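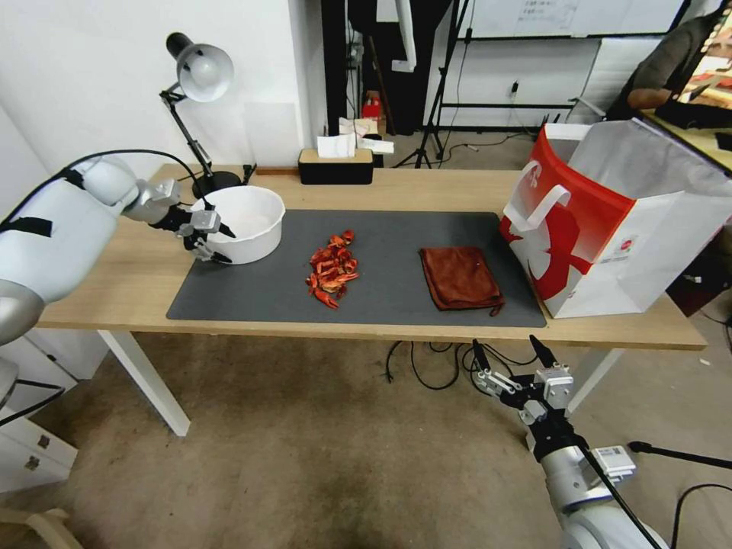
Shared tables deserve a written rule on shellfish. At Trikorstead, where the long tables serve for work in the morning and for meals at noon, the present guidance says only that users should "leave the surface tidy." A heap of red crayfish shells on a desk mat, with a folded brown towel beside it, shows how little that phrase settles. Shells should go into a bowl as they are peeled, and the towel should come last.

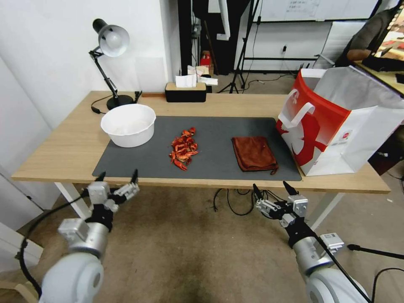
Crawfish shells, basin and folded towel on a shared desk.

Loubna El-Sayed has argued that such a rule would discourage people from eating together. The concern is fair, but the remedy is modest. It asks for 10 minutes at the end of a meal, and the Clatside building adopted the same practice in March without losing its lunches.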